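Plendale Folding Club

From the Wastanton Makers' Wiki, the pages members write themselves

The Plendale Folding Club is a student robotics club that works on one subject, which is cloth. I've been a member long enough to get stuck with writing this page, so it's in my voice and it has my opinions in it. The wiki editors say that's fine as long as I keep the headings in order.

Overview

The club collects demonstrations of people handling fabric with hand-held grippers, and then trains small models on those demonstrations and enters them in the Fehr Cup, the student competition for household tasks. We have 40 members on the list. A normal evening gets far fewer than that, and exam weeks get the same handful of people every time (hello, you know who you are).

Most student teams in our area go for blocks, cups or drawers. Cloth is a pain by comparison! A cup has one shape and keeps it. A sheet has a new shape every time you let go of it, and half of it is hidden under the other half, so your model has to make a guess about corners it can't see. We picked it because our first entry was a sock-sorting project that did badly, and we found the socks much more interesting than the sorting.

History

The club started as a side project inside a larger group that built wheeled robots. Three of us wanted to do something with hands, the others wanted to do something with wheels, and everyone was very polite about it. We took a box of spare cable and one broken laptop and moved across the hall.

Our first grippers were printed from a design we drew ourselves, and they were awful. The fingers flexed sideways, so any thin fabric slid right out. The second design, which we named Imis, was the one that stuck. We're on the fourth version of Imis now, although the changes since the second are mostly to the grip and the place where the cable comes out (it used to come out exactly where your thumb wants to be).

The room

We work in a big open room with a wooden floor and a brick wall at the back, and we share it. Tables move a lot. The rule is that the cloth tables stay put during a session and everything else can go wherever people need it. Lighting was a long argument. Some of us wanted it even and flat for every recording, and others wanted it mixed so that the model wouldn't get spoiled. Mixed won, and I was on the losing side, and I'll admit the scores went up afterward.

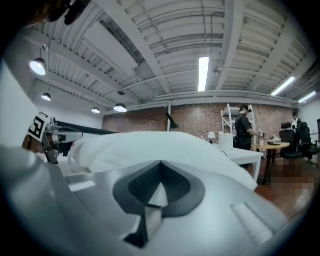
How a session runs

One session is one person, one table and one kind of fold. You put your things away, check that both grippers are tracking, and lay out the cloth. Then you crumple it. New members always crumple too gently, so we make them do it over until it's a proper mess.

After that you start the timer and go. A take covers the whole thing from mess to folded, including the fumbles. We keep the fumbles on purpose! A take where you drop a corner and pick it up again teaches the model what to do after a drop, and those are the takes that seem to help the most.

Things we ask people to stick to:

Open the fingers fully between grabs.
Keep the marker cubes facing out. If your sleeve is loose, push it up.
Don't talk with your hands while you're recording. (This one is harder than it sounds.)
Write the take number on the sheet before you start the next take.
Stop when your wrists get tired, even if you're in the middle of a set.

We had a season where people tried to do huge sets in a single evening, and the last third of every set was junk. Shorter is better. I usually do one set, eat something, and do one more. 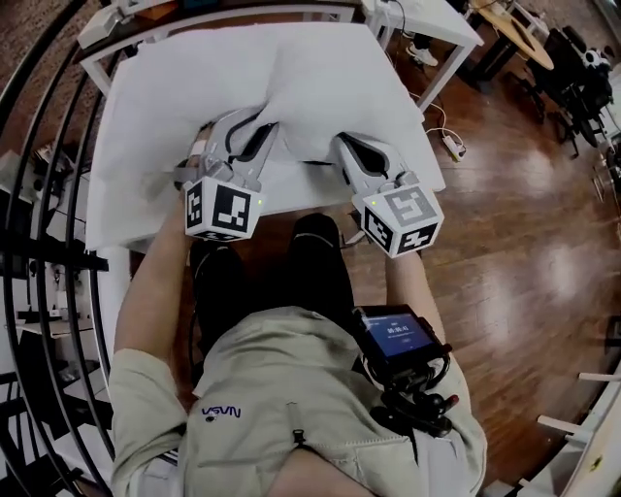
My own favorite part of the work is the review, which I know makes me odd. We sit down after a session and go through the takes on a laptop, marking where each fold begins and ends. The timing has to match across everything, and that's why the display by the right wrist matters so much, with its clock readout that you can glance at without letting go of the cloth. Before we used a clock like that we lined takes up by clapping the grippers together at the start, and if you forgot to clap, well, you had a very long night ahead of you.

The data

As of April 2022 the club's collection holds 1,013 takes that passed review. They're sorted by fabric and by fold:

Half fold, the beginner one, and the one we have far too many of.
Quarter fold.
Third fold, like a letter.
Flatten only, no fold at all. It's the least popular job in the club and possibly the most useful set we own.

White fabric is overrepresented, and I've complained about it at meetings. It's cheap and it's what we had. We do have a striped set and a small dark set, and the dark set is where our model falls apart, so if you join and want to make yourself popular, go record some navy pillowcases.

Competition record

The Fehr Cup scores the cloth event out of 200, with points for flatness, alignment and time. Our first cloth entry scored 78. The robot flattened the sheet nicely, made one good fold, and then carefully unfolded it again. We laughed so hard that we nearly missed our second slot.

Our best score so far is 182, with the quarter fold. I'd love to say we changed something clever, but what we did was throw out a big batch of old takes where the cubes had been pointing at people's stomachs. The model got smaller and better in the same week.

We haven't placed in the mixed laundry event. That one has sleeves in it, and sleeves are a whole other problem.

Joining

Anyone enrolled at Plendale can come along, and you don't need to know how to program. Some of our best recorders have never written a line of code and don't want to. You do one practice set with an older member, and after that you can sign up for a table on your own.

Bring a snack and wear shoes you can stand in, even though you'll probably be sitting for the recording itself. If you own a fitted sheet that you don't love anymore, please bring that too. We're starting on those next term, and I have no idea how it will go.

See also

Imis gripper, version notes
Fehr Cup, cloth event rules
Wastanton Makers' Wiki, list of student clubs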